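HSP 2: Household Stuff and Its Afterlife
Handout 7: Surfaces, or where things get put down

Reading for this session: Mac Carthaigh, chapters on the kitchen and the hall. Skip the appendix on doilies unless you have strong feelings about doilies.

Last time we dealt with cupboards, which hide things. Tables do the opposite, and most homes have fewer rules for them. A cupboard has a door and somebody in the house who knows what goes in it. A table has only its top, and the top is open to anyone holding a letter from the water board.

Terms you will need

Landing surface: any flat area near a door. Keys, post, one glove.
Working surface: where a job is meant to be done. Often a landing surface with ambitions.
Display surface: kept clear so that visitors may see it is clear.
Drift: the slow move of objects from the first kind to the other two.

The Usville household survey is our main source on drift. It logged 834 objects left on tables across 159 homes, and asked the owners what each one was doing there. For 147 of the objects the answer was some form of "I'm about to move it". The survey went back in February. You may guess the rest, but please read the tables before the seminar all the same.

Note that pale tops were noticed and wiped more often than dark ones. Owners of dark tables reported less dirt, which tells us a good deal about owners.
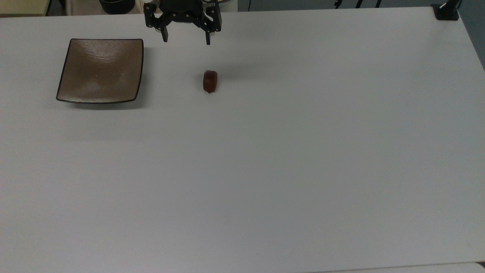
Fig. 1. A pale, matte tabletop, mostly bare.

The bare top has a history of its own. In the sales brochures for the Clestberg estate, every kitchen table was shown with nothing on it, or with a single bowl of lemons. Residents' letters from the same years speak of sewing machines, homework and half a bicycle. Prima, who made the tables, kept the lemons in their adverts and quietly brought out a bigger table.

Mac Carthaigh argues that a clear surface is a sign of spare rooms, meaning that the clutter has simply been sent elsewhere. I find this convincing up to the point where the attic comes in. Compare with your notes on box rooms from Handout 4.

For the seminar

Pick one surface where you live and draw up its contents morning and evening. Do not tidy it first. Last year's drawings were remarkably free of mugs.

Bring one side of A4. Markers will be looking for use of the terms listed at the start, and for dates on the sketches.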